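About Gandon

Gandon sorts household goods. Loose small items arrive in mixed lots from house clearances, end-of-lease cleanups and returned rental kitchens, and they leave in labeled bins, grouped by use. The company operates from a single building in Vakance and serves storage firms, letting agents and private households in the surrounding area.

What we handle

Most of a lot consists of things that fit in one hand: mugs, spatulas, spoons, tubes, small bottles, brushes, lids, clips. Furniture, large appliances, clothing and paper are not accepted. Knives are accepted if wrapped and declared on the intake sheet. Lots containing liquids are accepted when the containers are closed.

A standard lot holds up to 200 items. Larger lots are split at intake and given consecutive numbers, so that each part can be traced back to the same address. The client receives one list for the complete job regardless of how many parts it was split into.

How a lot is sorted

Items are tipped onto a clear surface and sorted by group, one group per bin. Bins are shallow so that the contents can be checked from a standing position. They stand side by side along the back of the table, which leaves the front free for the goods still to be sorted.

The default groups are drinkware, hand tools for cooking, and tubes and small containers. A spare bin is kept in the row for whatever the lot brings that the default groups do not cover. Clients may replace any of these with their own groups, provided the change is written on the intake sheet before sorting begins. Bin color does not indicate a group. Two bins of the same color may hold different groups in the same row, and the label issued at packing is the only valid reference.

Mugs are placed upright, one layer deep. Long tools are laid flat where the length of the bin allows it and on the diagonal where it does not. Tubes may stand or lean. Wooden items are kept apart from anything damp. 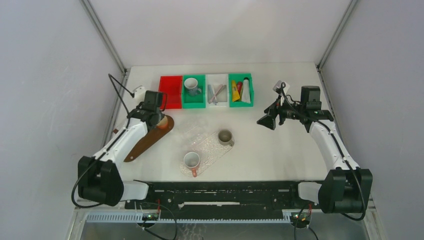 Afolabi asked, after reading an earlier version of this page, whether a wooden spatula and a metal one end up in the same bin, and remarked that at home the two never share a drawer. The default is to group by use, so both go under cooking tools. A client who prefers grouping by material can request it on the intake sheet, and the packing labels are then printed to match. The same question came up often enough that the sheet now has a separate line for it.

Checking

Every row is checked once before packing. The check covers three points: each item is in the correct group, no item is under another in a way that hides it, and the spare bin has been dealt with. An item that remains in the spare bin at the check is either assigned to a group or listed separately as unassigned. Unassigned items are returned to the client with the rest of the lot. Gandon does not dispose of anything without written approval.

Chipped mugs, split handles and tubes with missing caps are noted on the list by item. They are packed in their own group unless the client has asked for them to be set aside.

Packing and labels

Bins are emptied into cartons in the order in which they stood, left to right. Each carton carries the lot number, the group name and the item count. Cartons are packed to no more than 3 layers, with a paper sheet between layers. Drinkware is packed in a single layer only.

The format of the label follows Jallby, our internal list system, which has been in use since the company moved to its present building. Jallby assigns a number to each group within a lot. Number 100 is always the first group and 101 the second, and so on through the row. Numbers are not reused within a job, including jobs that were split at intake.

Terms of work

Lots are received in the morning and released in the afternoon. A lot received after noon is entered for the following working day. Storage before sorting is free of charge; storage after release is billed by the week. The building closes for stocktaking in April, and no lots are taken in during that period.

Washing, repair and valuation are not part of the service. Clients who need items cleaned should arrange this before delivery, as damp goods are held back until dry and may delay the remainder of the lot.

Intake sheets are available at the front desk and can be sent on request. Questions on grouping should be raised before delivery, with the address and an approximate list of contents.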